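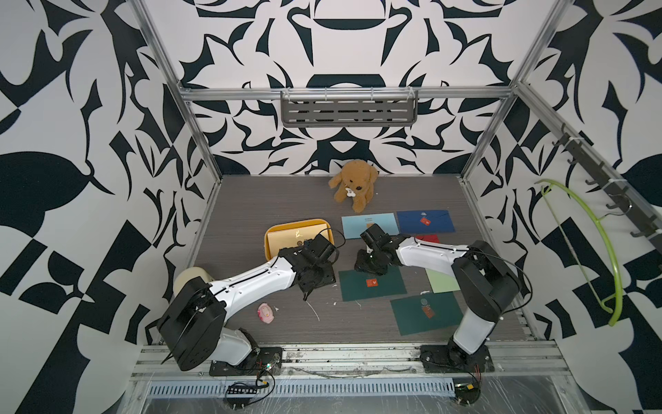
Selling Small in Droststead

2018-08-27

The sign went up on a Tuesday-looking kind of morning, gray, no traffic, and by lunch there were three offers on the house. Two bedrooms. One bath. A kitchen you cross in four steps. Droststead used to be where listings like that sat through two winters and came off the market with a shrug.

Not this summer.

Small houses are what people want here now, and the agents who spent years chasing the big places up on the ridge are having to learn a differnt trade. Shorter listings. Smaller checks. A lot more phone calls per dollar. I spent most of June riding along to showings, sitting at kitchen tables, drinking coffee I didn't need, and trying to work out who's buying, who's selling, and who's making a living at it.

The office on the corner

Prornus has had the corner office across from the post office for as long as I've lived in the county. Green awning, faded. Window full of listing sheets, and you can tell how the market is going by how yellow the paper gets. In a slow year the sheets curl. This June they were getting swapped out before the tape dried.

It's an old-style brokerage. Agents have desks. The phone is a real phone. They split commissions the way they always have and they send a calendar out at Christmas. For a long time the smallest houses in town were handed to whoever was newest, as a sort of hazing. The 1000 square foot ranch with the carport, good luck, kid.

Now the veterans ask for them. One told me the ridge houses take a season to sell and every buyer wants the well tested twice. The little ranches take a weekend. She'd rather have the weekend.

What she won't do is list one high to flatter the owner. She's watched that go wrong. House sits, price drops, everybody driving past starts wondering what's the matter with the basement. Price it where it belongs and get out of the way, she says, and then she spends an hour getting very much in the way, moving lamps, opening closets, sniffing for dog.

The other outfit

Clevoreo doesn't have an awning. It has a website and a second-floor room over the hardware store, and its agents mostly work out of their cars. Flat fee, paid at closing. You take your own pictures if you want the cheap plan. They'll write the listing, put it on the multiple listing service, hand you a lockbox and answer texts at hours Prornus would call rude.

Sellers of small places like this, and you can see why. A percentage on a cheap house isn't much for the agent but it feels like plenty to the person who's paying it. One couple I met, retired, moving to be near grandkids, did the arithmetic on the back of a seed catalog and picked Clevoreo before the coffee was done.

Any regrets? Some. They hadn't understood that they'd be showing the house themselves on the plan they bought. Strangers in the bedroom, asking about the furnace. He liked it. She went and sat in the car.

Their sale closed fine. A neighbor on the same plan had a buyer walk over the septic and had to start from scratch, without anyone to call but a chat window. So it depends. On the house, on the buyer, and a good deal on how much you like strangers.

Who's buying

Less of a mystery than people at the diner make it. First-timers who've been renting in the city and can work from a spare room. Locals downsizing off the ridge, who turn up with cash and a dining table that won't fit. A few investors, though fewer then the gossip says.

The downsizers are the ones that make first-timers grind their teeth. You can't compete with cash. You can be quick, though, and you can be pleasant, and you can have the lender's letter in your hand before you walk in. One young buyer lost two houses that way, no letter, and got the third one by having it printed out and folded in her shirt pocket.

She also skipped asking for the washer and dryer. Small thing. The seller mentioned it to me, twice.

Won Street

If you want to see the whole business in one walk, go down Won Street from the creek end. It's all postwar boxes, same builder, same three floor plans flipped left and right. Some still have the original metal cabinets. Some have been gutted to the studs and have kitchens nicer than anything on the ridge.

Number 3504 had been a rental forever. Cracked driveway, good roof. The owner talked to both offices. Prornus told him to paint the inside, pull the carpet and wait until after the holiday. Clevoreo told him he could be live by morning. He painted one room, got bored, and went live.

He took an offer a bit under asking, with a 30 day close and no repairs. Could he have got more? The Prornus agent thinks so, and will tell you if you stand near her. He doesn't care. He wanted out before another furnace season and he got out.

Two doors down, same plan, flipped, the owner did everything the slow way. Paint, floors, new porch light, mulch. Sold for more, spent a fair piece of it getting there, and lived with a roller tray in the bathtub the whole while. Both of them told me they came out ahead.

The inspectors, by the way, are the ones really run ragged. Every one I tried was booked solid and a couple had stopped picking up. If you're buying in Droststead this fall, book yours the same hour your offer's accepted, and bring a flashlight of your own for the crawl space.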